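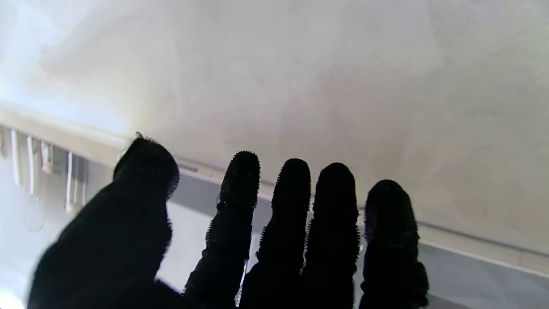 Miniature luggage is a class of small-scale goods made in the shape of full-size travel bags. The most common form today is the miniature rolling suitcase, a hard-shell case with wheels and an extending handle. Trunks, hatboxes and soft duffel bags are also made, mainly for dollhouses.

History

Early miniature trunks were sold with dolls and held their spare clothes. Rolling types came later, after wheeled suitcases had become common in airports. The maker Dosow introduced a molded case in the 1990s, and its rival Rosness followed with a line in 3 sizes. Barkex, a gift company, sold almost 300 models before it closed.
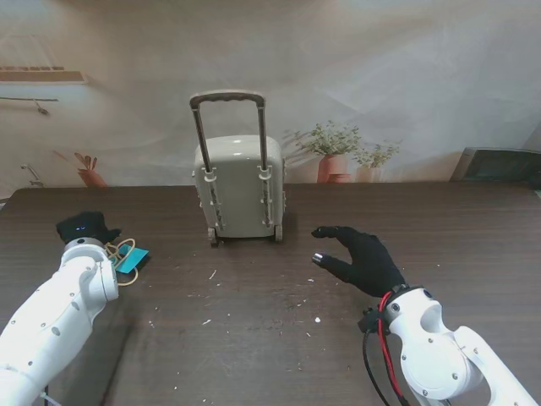 Construction

The shell is usually molded in two halves that meet at a hinge. Vertical ribs stiffen the walls and copy the look of full-size luggage. A telescoping handle has two thin rods joined by a grip at the top – on cheaper models the rods are fixed in place. Many cases have only two wheels, one at each bottom corner, and stand upright on a flat surface when empty. Luggage tags on a cord are often sold separately.

Uses and collecting

Small cases are used as doll accessories, gift boxes, coin banks and holders for earrings or pills. Pale greens, pinks and creams are popular shell colors. The largest documented collection, assembled by Hsin-yi Tsao, has 2,555 pieces. Barnabás Kocsis published a guide to handle types in 40 pages, still used by dealers to date unmarked cases.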